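4.2 Recording a door-opening demonstration by remote control
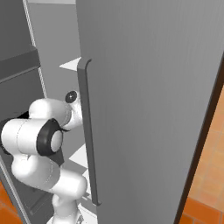 Work through these steps in the Tuvance simulator before recording on hardware.

1. Load the kitchen layout and select Remote Control.
2. Move the arm to the start pose, then press Record.
3. Bring the wrist in beside the handle at low speed. Keep the forearm clear of the shelves.
4. Swing the door in one continuous motion - do not pause partway.
5. Press Stop, then Save. A session holds up to 36 demonstrations.

Note: If error 571 is displayed, the recording has no start pose. Delete it and repeat from step 2.

Caution: Joint limits are off by default. Turn them on under Arm Settings, page 2.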